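Household Finance / Working Papers

4. Card borrowing after a sudden loss of income 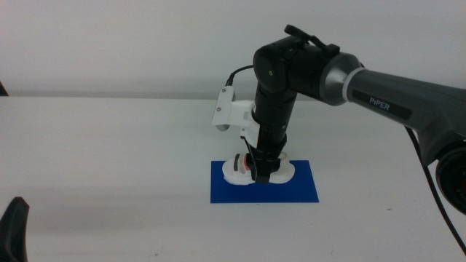

In the previous section we showed that most households in the panel entered the study with little cash in reserve. We turn now to the question of what they used in its place. The survey asked each household to keep a record of payments for the month of November, and to mark every purchase that was made by credit card and not paid in full at the next statement. Of the households that returned a complete record, 143 reported a loss of income during the month, either through reduced hours or through the end of a contract. These households are the subject of this section.

The first result concerns the size of the new debt. The median household in this group added 500 dollars to its card balance, and the upper quarter added more than 2,000 dollars. The difference between the two groups is not well explained by income before the loss. It is better explained by the kind of expense that arrived first. Households whose first large expense was rent or a car repair borrowed more, and they borrowed earlier, than those whose first expense was food or fuel. This agrees with the earlier interviews by Mets and Dambrauskienė, where respondents described rent as the payment they would protect before all others.

The second result concerns repayment. We expected that households with two or more cards would spread the debt and then pay the most expensive card first. We found little sign of this. In most records the payments were divided almost equally among the cards, also when the interest rates were very different. Jurić suggested to us that the minimum payment printed on the statement works as a kind of guide, and the records are consistent with his view, although they cannot prove it.

Figure 2. Work table. The arm carries the marking "PiPER"; a blue mat lies on the white tabletop.

A third point is more difficult to interpret. Some households had savings and did not use them. They kept the savings account unchanged and paid interest on the card. In a purely financial sense this is costly. However, several respondents from the Flodwood sample wrote in the margin that a card could be closed by the bank at any time, while money in the account would remain theirs. We think this concern deserves more attention than it has received. A household that is afraid of losing its credit line may have good reason to hold cash, even at a price.

The results should be read with some care. The records were kept by the households themselves, and small purchases are probably missing. We also have no information about loans from family members, which Toma considers an important source of support in the Allari sample. Section 5 returns to this question with the follow-up interviews.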